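Cambiar de mesa

En noviembre dejé la mesa de la cocina y me pasé a trabajar al cuarto del fondo. Llevaba dos años escribiendo facturas entre el pan y la cafetera, y recogiéndolo todo antes de cenar. Ahora lo dejo como está y cierro la puerta.

El cuarto mide poco y da al patio. Por la mañana entra luz hasta las 12 y después hay que encender el flexo. La silla es la de siempre. La estantería me la pasó Siriporn cuando se mudó, y le faltaban dos baldas que todavía no he repuesto — los archivadores van en el suelo, contra la pared.

Lo que más me ha costado es el horario. En la cocina paraba cuando alguien tenía hambre. En el cuarto se me pasa la hora, así que he puesto una alarma a las 7 de la tarde. Unos días le hago caso y otros no.

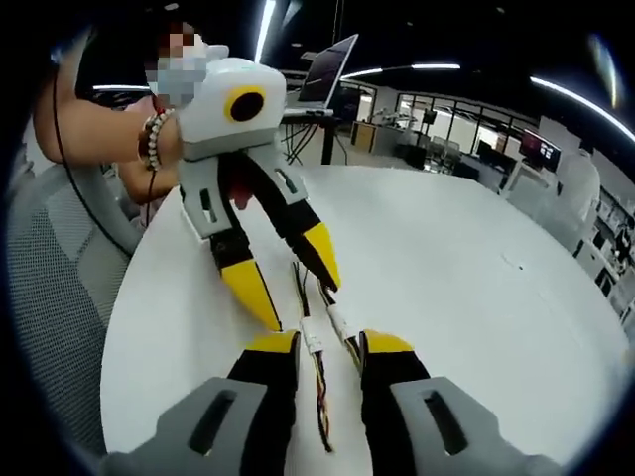

Cables de colores y conectores blancos sobre la mesa.

También he cambiado la forma de guardar papeles. Antes iba todo a una carpeta por año. Ahora tengo una por cliente, y dentro lo ordeno por meses. Con Dravwood me ha venido bien, porque piden copias de cosas viejas cada poco. Con los demás me da igual, pero prefiero que todas sean iguales.

Yaryna me preguntó si no echaba de menos la cocina. Un poco, por el ruido de la calle y por tener el café a mano. Subo y bajo más veces el pasillo, eso sí.

Queda pendiente la persiana, que se atasca a media altura, y buscar una alfombra para el invierno.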